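Home | Visits | Workshops | Letters | About

April — by Kusum Gautam

An Afternoon of Stitches at the Lendon Open Day

I sew. I have sewn since I was small enough to need a cushion on the chair, and I will go a long way to look at somebody else's stitching, so when my neighbor mentioned that the Lendon surgical training center was opening its doors for an afternoon, I had my coat on before she had finished telling me. She had a ticket left over from her nephew's family. Mine was number 167, and they had printed 291 of them, so you can imagine the line for coffee.

The building is up the hill behind the old Stesell bakery, and the bus leaves you at the bottom, which I would have liked to know before choosing my shoes. But there was a friendly young man at the door with a bowl of peppermints, and a paper map that was mostly correct, and by one o'clock I was sitting at a long table in the Ngui Room with 18 other people, all of us staring at a little pad of pretend skin.

The knot table

I could have stayed at that table until they turned out the lights. Our teacher was a retired surgical nurse with a wonderful low voice, and she started us on the plain interrupted stitch. In dressmaking we mostly run one long thread along a seam and fasten it at the end. Here every stitch is tied and trimmed by itself, then you move along and make the next one, so that if a single stitch lets go the others are still holding. She had us take the needle in straight up and down, follow its curve with the wrist, and come out the same distance from the edge on the far side. It sounds so simple! My first one puckered like a cheap hem.

"You're pulling," she said, very kindly. The edges only need to meet. I have been told the same thing about gathering a sleeve, and I didn't listen then either.

I did get three in a row that she called respectable, and I was prouder of them than I have been of some whole dresses. The gentleman beside me, who ties his own fishing flies, was annoyingly good from the start.

Upstairs at the close-up bench

After that we climbed to the second floor — there is an elevator, around the corner past the cloakroom — for the part of the afternoon where the stitching is done with instruments and you follow it all hugely enlarged. I found myself leaning in as I do over a piece of good smocking. The thread is black, so even my eyes could follow it, and the little tails are left short on each side of the knot.

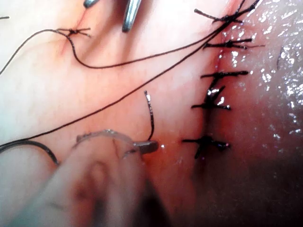
Dark thread and a reddish line with knots along it, in both of these.

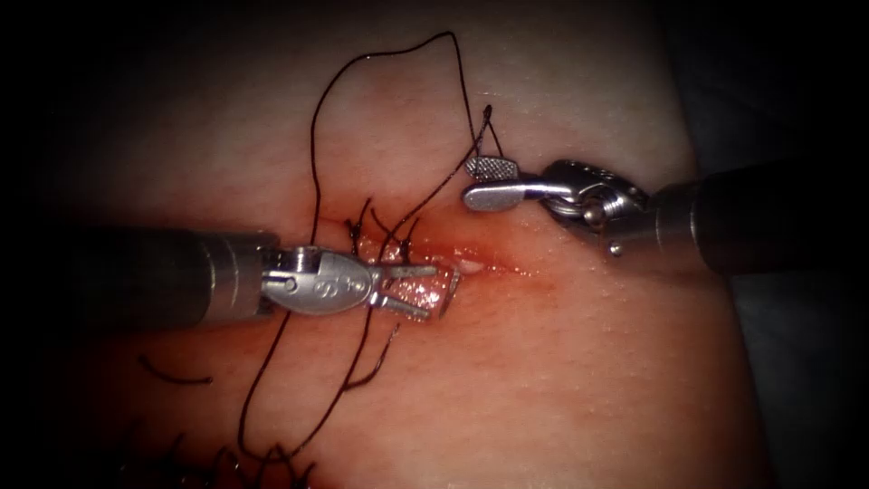
Tea and the Prikeo Hall

Tea was served in the Prikeo Hall, with lemon cake and a rather fierce ginger cookie. There were tables of old needles and catgut packets along one wall, lent by a local doctor's family, and I spent almost 3 minutes trying to read one faded label before a schoolgirl read it out for me. I would have liked chairs nearer that display.

If you go next year, take the early session and wear flat shoes. The practice pads aren't for sale, I did ask, but they let me bring home my own row of stitches, and it is on the kitchen windowsill next to the basil.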